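Welport Handheld Demonstration Project
Minutes of the working meeting, February 2023

Present: Norbert Kelemen (chair), Renji Higuchi (minutes), operators from the Wako and Lovthorpe sites
Apologies: Parri integration team

1. Minutes of the October meeting
Accepted with one correction. The session limit in item 4 should read 15 minutes per operator.

2. Recording status
R. Higuchi reported 435 accepted demonstrations for the ball and rack task. Rejected takes are kept in a separate folder and have not been reviewed. N. Kelemen asked that the rejection reason be entered at the time of recording. Most entries currently say "other".

3. Two-handed demonstrations
The group discussed grip and approach. Operators hold one gripper in each hand, and tool pose is taken from the dotted marker plate on top of each unit. Lovthorpe reported tracking dropouts when the wrist is rolled too far inward. Agreed that the plates should stay in view of the tracking cameras through the whole placement, including the release.

Cable routing was raised again. Wako prefers the cables to drop from the base of the gripper and run back toward the operator. No objection.

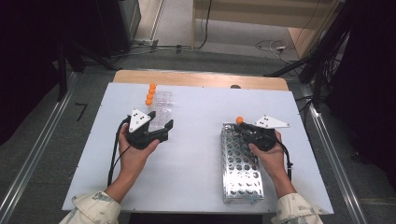 4. Ball placement
Balls are to be picked one at a time and brought in over the end of the metal rack. Wako operators have been pausing above the rack before release — this shows up as dead time in the replayed trajectories. Pauses of more than three seconds will be trimmed in post-processing. Operators should not try to speed up to compensate.

5. Finger pads and gripper camera view
Pad wear was discussed. Ragged edges and lifted flaps on the black pads are visible from the gripper camera, and N. Kelemen is concerned that the policy will learn the outline of a particular pad. R. Higuchi considers the effect small but has no data. Glare on the clear rack was also noted. Lighting will stay as it is until the current set is complete. 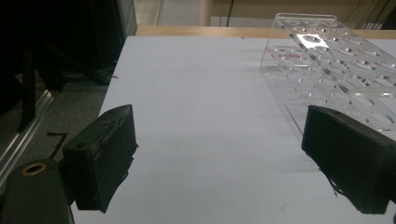 6. Actions
NK: order 8 replacement pads, send half to Lovthorpe.
RH: add rejection codes to the recording form.
RH: compare replay error for worn and new pads.
Parri: confirm the marker plate calibration file in use.

7. Next meeting
Date to be circulated by R. Higuchi.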